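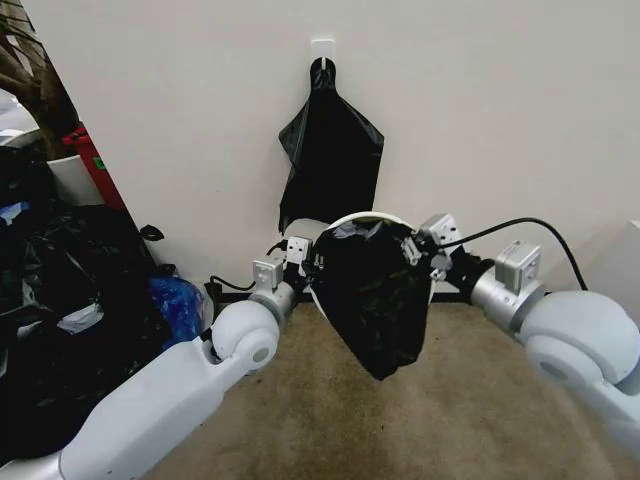
Binta Shehu asks whether a tenant may use adhesive hooks on painted walls where the tenancy agreement forbids "nails, screws or other fixings". The agreement is with Galtum Lettings and runs until May. She wishes to hang a few light items in the kitchen and hall, and has a deposit of £488 at stake. The agreement does not mention adhesive products by name.

Home Topics Renting Ask Sign in

3 answers

Answer from Michailidis
The wording matters here. "Other fixings" is broad enough that a landlord could argue it covers adhesive hooks, although many would not trouble to do so. You are advised to write to the agent before putting up anything further and to keep the reply. A short message is sufficient: state which rooms, what type of hook, and that you will make good any mark on leaving. If consent is given by telephone, confirm it by email on the same day.

Should paint come away, the landlord may ask for the cost of repair, with an allowance for the age of the decoration. A wall last painted many years ago has little value left in it, and a claim for repainting the whole room would be difficult to support. Check the inventory for the date of decoration — it is often on the last page.

Answer from Jorance
I paid 15 pounds for a tin of matching paint and did it myself. No deduction was made. Ask them for the colour name first, as white is not always white.

Answer from Clokberg
The previous answers are correct as far as they go. I would add that removal causes more damage than use. Where the hook has a pull tab, draw it slowly downwards, flat against the wall, and never towards yourself. Where there is no tab, warm the pad with a hairdryer and work dental floss behind it. Fresh paint should be left to harden for the period given by the hook's maker.

Photograph each wall at the start and end of the tenancy. My own agent sought £200 for a hallway and settled at £100 once dated photographs were produced.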